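Learning cloth by the hem

If you want to see a researcher at the Pultard lab light up, ask about hems. The group has spent most of the past two years teaching a two-finger gripper to handle laundry, and the person who leads the project can talk about stitching for longer than most tailors.

"Everybody goes for the middle," she says. "You see a pile of cloth, you reach in, you grab the biggest lump. It's what I'd do half asleep! And for a robot it's close to the worst thing you can do, because now you're holding a ball of fabric and you know nothing about where the sleeves are."

The project is called Limavach, and its idea is simple enough to explain over coffee, which is how she explains it to me, pushing a paper napkin around the table. A finished edge on a piece of clothing is different from the rest of it. It's thicker. It has stitches in it, it curls, it sometimes puckers. Find that edge, hold it, and you have a starting point for everything else you might want to do, whether that's folding or hanging or turning a sleeve the right way out.

Earlier systems tried to work out the whole shape of the garment first, usually from a camera overhead. Hers doesn't bother. It works from a small camera at the wrist, inches from the fabric, and asks one question over and over: does this bit look like an edge?

"People were polite about it," she says of the first talk she gave. "Somebody asked me how the robot knows it's a shirt. I said it doesn't, it has no idea, and there was this long silence. But think about how you find the end of a roll of tape. You don't need a picture of the whole roll in your head. You run your thumbnail around until something catches."

The training data came from people guiding the gripper by hand. The team collected 3000 grasps, each one a short recording that runs from the first approach to the moment the fingers close, plus a few seconds of lifting. Of those, 700 were set aside for testing and never shown to the model. The clothes came from thrift stores and from the bottoms of people's drawers, and the older and more worn out they were, the better she liked them.

"New clothes are too easy," she says. "The hem on a new T-shirt is this perfect flat line. Then you wash it for five years and it rolls up, the threads come loose, it goes wavy. That's what's in a real laundry basket. I turned down a very kind offer of brand-new towels."

The first model was trained only on flat, tidy fabric, and she pulls up its results with something like affection. It was confident and it was wrong a lot. Any deep fold looked like a hem to it. So did shadows. It once spent a whole afternoon going after the crease in a pillowcase, again and again — she kept the recording and shows it to every new student.

What changed things was texture. The team started labeling the surface of the edge as well as its position: smooth, ribbed, gathered, frayed. A fold can fake the outline of a hem, but it can't fake the ribbing. Once the model had those labels to learn from, its share of correct edge grasps on the test set climbed to over 70 percent.

"I ran the numbers again because I thought I'd mixed up the folders," she says, laughing. "I hadn't! I went and got everyone out of the kitchen."

Gathered edges turned out to be her favorites. Elastic and smocking had worried her at the start, with all that bunching and stretch, and she had half expected to leave them out of the study. They're now the kind of cloth she reaches for when visitors want to understand the method, since the texture is so strong that a person can pick it out right away on a screen.

"Look at how the border crinkles up," she says, turning her laptop toward me. "It's curling over on itself, there are little threads sticking out, and it's still plainly an edge. If you only had the outline, you'd be lost in there. All those folds have outlines."

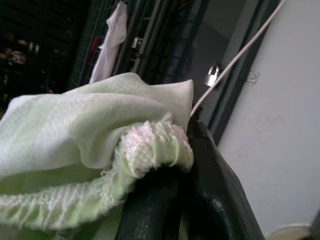

Out of the lab, into the hallway

The other thing she cares about is where the work happens. A second set of recordings, called Matenora, is made in ordinary buildings with whatever light and clutter they come with. A clean bench with a gray backdrop gives you lovely numbers, she says, and then you carry the model into somebody's home and it falls apart when it meets a dim corner.

"I want gates and cables and bad light behind the cloth. I want the model to learn that none of that matters and the stitching does."

There's plenty it still can't do. Very sheer fabric confuses it. So do raw edges that were cut and never sewn, where there's no stitching to find. And holding an edge is only the beginning of folding anything. A follow-up study, Awasthi, will look at the second grasp: once one hand has a hem, where should the other hand go? She has three ideas and is fairly sure two of them are bad.

"I don't know which two," she says. "That's the part I'm looking forward to."

The plan is to start recording in September. Before I leave she asks, a little shyly, whether I have any old sweaters I don't want, and whether the cuffs are in terrible shape.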